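Flindireo tabletop set: data card and recording rules
Version notes last edited December 24, 2019

Summary
Flindireo is a set of two-handed tabletop recordings made from a head-mounted view. It holds 3174 episodes, of which 2678 passed review and are in the main split. A further 459 are kept in a separate folder, marked "partial", for anyone working on failure detection. The remainder were withdrawn and will not be restored.

Layout
episodes/ one folder per episode, numbered from zero
partial/ same layout, with a reason code in notes.txt
rules/ the written rules in force on the day of recording
tools/ loader and checker, both command line only

Each episode folder contains the head video, joint positions for both arms and hands, and a plain text task line. Timestamps are in seconds from the start of the episode. Left and right always refer to the robot's own left and right.

Rules in force
The rules were first written for the Clirkodard bench and taken over with small changes. They use "must" for anything the checker tests and "should" for anything left to the operator.

1. Both hands must be in view in the first image of an episode.
2. Hands must start clear of every object. Contact before the start signal makes the episode partial.
3. The cloth must lie flat. Worn edges are allowed; folds under an object are not.
4. Objects should be placed in mixed orientations, including on their sides.
5. People must stay outside the reach of both arms while the drives are live. Standing elsewhere in the room is allowed.
6. The stop button must be tested at the start of each shift and the result logged.
7. An operator may stop an episode at any point without giving a reason.
8. No more than 40 episodes should be recorded between calibration checks.

Earlier drafts had a rule on lighting. It was dropped in January after two sites read it in different ways - the checker now tests mean brightness instead.
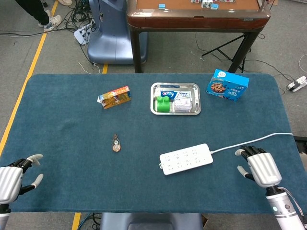 Rule 9 covers mains leads and was the last to be agreed. A power strip counts as an object if it lies on the cloth, and its lead counts as part of it, even where the lead runs over the side of the table as it does from the white strip near the right hand. Leads on the floor are not objects and come under the site's own safety rules. Task lines should name the strip and never the lead alone. The steel tray is treated as a container, so items inside it are listed under the tray in the task line.

Known gaps
Reason codes from the Gilchrist site use the older numbering; tools/ includes a table to convert them. Markia episodes have no wrist torque. The checker does not test rule 4.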